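Do Spa Claims Hold Up? A Look at Exfoliation Advice in Four Local Shops

Student project report, Consumer Studies, Draltutberg College

Why we picked this

Our course asked each group to take a claim that people repeat without checking and see how far it could be traced. We chose body exfoliation, mostly because two of us had been told by a shop assistant that scrubbing "clears toxins" and we did not believe it. The rest of the group was neutral at the start. By the end we were all fairly annoyed.

We did not test products on skin. We are not qualified to do that and the department would not have allowed it. What we looked at was the advice: what is printed on packs, what shops put on their shelf cards, and what their websites say. We wanted to know whether a buyer could find out where any of it comes from.

What we collected

We gathered 20 separate claims from Prukwood, Leinonen, Rernwood and a pharmacy counter that asked to stay unnamed. A claim had to be a statement of fact about what scrubbing does. "Feels lovely" did not count. "Improves circulation" did.

For each claim we wrote down the exact wording, where it appeared, and whether any source was given. Then we wrote to the shop and asked for one. We gave them until the end of September, which is longer than we would have waited as customers.

We also handed out a short survey on campus. The plan in our proposal said 700 responses. That was silly, and our supervisor told us so at the time. We left the survey running anyway and stopped when the answers started repeating. We do not report percentages from it because the people who filled it in were mainly friends of ours and people waiting for the bus outside the library.

What we found

Of the 20 claims, 8 came with something that could be called a source. Most of these were links to another page on the same website. One pointed to a magazine column that made the same claim and gave no source either. We followed every link until it ended, and none of them ended at a study we could read.

The most common claims had to do with dead skin, ingrown hairs, circulation and cellulite. The first is the least controversial. Rubbing skin with something rough removes material from the surface, and anyone with a towel can work that out. The trouble starts when that modest fact is used to hold up larger ones. A shelf card at Rernwood went from "removes dull surface skin" to "helps the body renew itself" inside one sentence, and we could not find what was supposed to connect the two halves.

Claims about how often to scrub were all over the place. Leinonen's leaflet said once a week. Prukwood's website said daily for arms and legs, and then on a different page said twice a week for everybody. When we asked Prukwood which was right, the reply said that every skin is different. That may be so, but then why print a number at all?

"Detox" appeared on packs of every price. When we asked which toxins were meant, we got one answer, and it was "impurities." We asked which impurities and did not hear back.

Survey comments

The written comments were more useful than the tick boxes. Several people said they had stopped scrubbing after it made their skin sore, and assumed they were doing it wrong. None of the packs we read suggested that doing it less might be fine. One person had used the same cloth since high school and wanted to know if that was bad. We don't know. We looked for replacement advice and found intervals from one month to "when worn," again without a source.

Weak points in our own work

Four shops is a small sample, and they are all within 10 minutes of campus. We chose which statements counted as claims, and we went in suspicious - another group might have been kinder. A missing source on a shelf card also doesn't prove that the claim is false. Some of it could be right. Our complaint is that a buyer has no way of telling which parts.

We would like to repeat the project with toothpaste, where the companies are larger and may at least answer their mail.

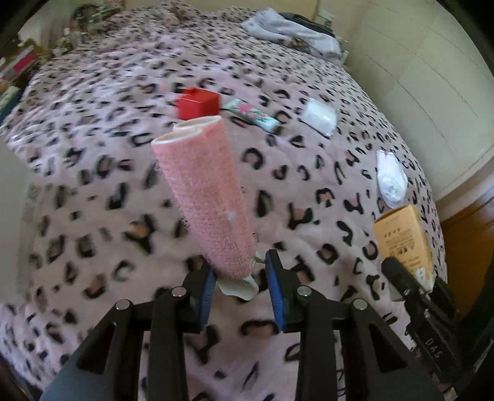

Filed under: Bath and Body

Mitts and cloths were not scored separately from scrubs in a jar. The wording on them was much the same, so claims for both are counted together in the 20. The full claim list and the letters we sent to the shops are in the project folder at the department office.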